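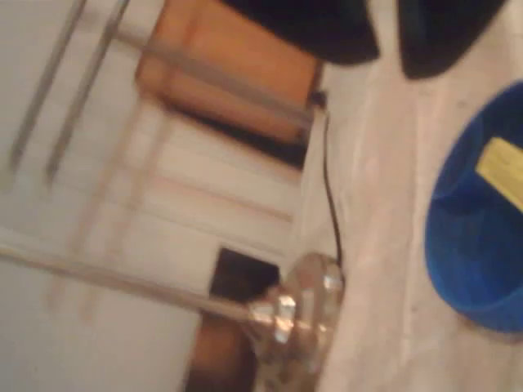 Ihor Dovhaniuk
Games leader, Starkville Summer Club
June 2018

What Is Capture the Flag, and How Do You Play It?

Have you ever played tag and wished there was a bit more to it? I love tag, and I will still play it with anyone who asks, but after a while all that chasing can start to feel the same. Capture the flag takes the running and dodging you already know and adds a secret plan, a team, and something to bring home. Children have been playing it for a very long time (my grandfather played it with two old dish towels for flags), and the rules have hardly needed to change.

How the game is set up

You start by splitting into two teams. At our club we like eight players on each side, but you can play with fewer, or with more if you have a big field. Then you draw a line across the middle of the field with chalk, rope or a row of cones. One half belongs to your team and the other half belongs to the other team. Before you start, everybody walks the outside edges together so that there are no arguments later about who ran behind the hedge.

Each team puts a flag near the back of its own half. Most groups say the flag has to be somewhere it can be seen, and that seems fair to me. Each team also marks out a jail, and I promise it is a nicer place than it sounds. A hoop on the grass will do, or a square made of jump ropes.

What you are trying to do

You want to run into the other team's half, grab their flag, and carry it back over the middle line without being tagged. If you do it, your team wins the round!

While you are on your own side, you are safe, and you can tag any visitors. As soon as you step over the line, it is the other way around, and they can tag you. A tag is one light touch with an open hand on the arm, back or shoulder. No pushing, no grabbing shirts, and no diving at people's knees, please.

If you are tagged on the other side, you go to jail and wait there for a teammate to rescue you. A teammate has to reach you and touch your hand, and then the two of you get a free walk home. If you were carrying the flag when you were tagged, the flag goes back to its spot.

Who does what

Some players like to attack, and they are usually the fast ones or the sneaky ones. Some stay back and guard. There is a rule about this that new players often forget – guards must stay at least two big steps away from their own flag, unless someone from the other team is already going for it. Otherwise they would just stand on top of it all afternoon, and it would be a very dull game for everybody.

Then there are the decoys, and this is my favorite job. A decoy runs over the line making lots of noise, waving both arms, so that all the guards look the wrong way. Meanwhile a quiet friend is strolling up the other side. You may well end up in jail, but you will have been a great help.

If you think you have been tagged and you are not sure, say you have. It keeps the game moving, and there will be another round along soon. Our next big game is in September, when the grass has had a rest, and you will need sneakers, a water bottle, and a shirt you don't mind getting muddy.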